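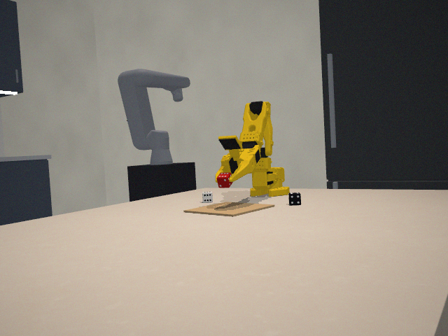
Roter Würfel im Greifer eines gelben Roboterarms

Das Schreibhaus Toft vergibt für den Herbst wieder Arbeitsplätze an Leute, die schreiben, zeichnen oder Hörstücke machen. Bewerbungen nimmt Inger Nørgaard bis Ende Mai entgegen. Es gibt 6 Plätze, jeweils für vier Wochen. Wer schon einmal in Toft war, darf sich erneut bewerben, muss aber ein anderes Vorhaben einreichen.

Neu ist die Aufteilung der Arbeitszeiten. Im letzten Durchgang wollten fast alle vormittags in den großen Raum, und nach dem Mittagessen stand er leer. Künftig wird er in Blöcken von 60 Minuten vergeben, der Plan hängt neben der Küche. Die kleinen Zimmer bleiben ganztägig frei zugänglich.
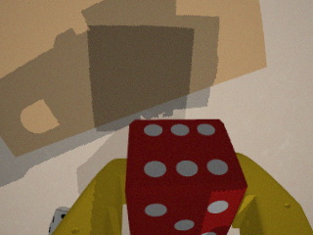 Zuletzt geändert: 30. April 2018

Für die Bewerbung genügen eine Arbeitsprobe und eine Seite zum Vorhaben. Bitte keine Mappen per Post – wir haben keinen Platz, sie aufzubewahren. Die Auswahl treffen Nest Meredith und Aksel Lund. Absagen werden nicht begründet, auf Nachfrage gibt Aksel aber gern eine kurze Rückmeldung zum Text.

Aus dem vorigen Durchgang liegt inzwischen das Heft »Melholm« von Ásdís Þórarinsdóttir vor, 43 Seiten, mit Zeichnungen der Autorin. Es kann im Büro abgeholt oder bestellt werden.

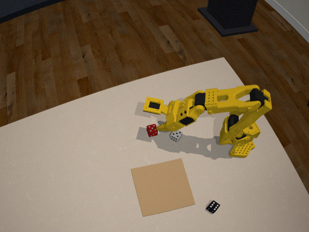
Gunnlaugur Brynjólfsdóttir hat ihre Erzählung »Tirkarier« ebenfalls abgeschlossen und liest im Mai daraus vor. Der Termin kommt mit der nächsten Ausgabe. Wer vorher etwas über ihre Arbeitsweise wissen möchte: Sie schreibt morgens von Hand und tippt abends ab, dazwischen lässt sie den Text liegen.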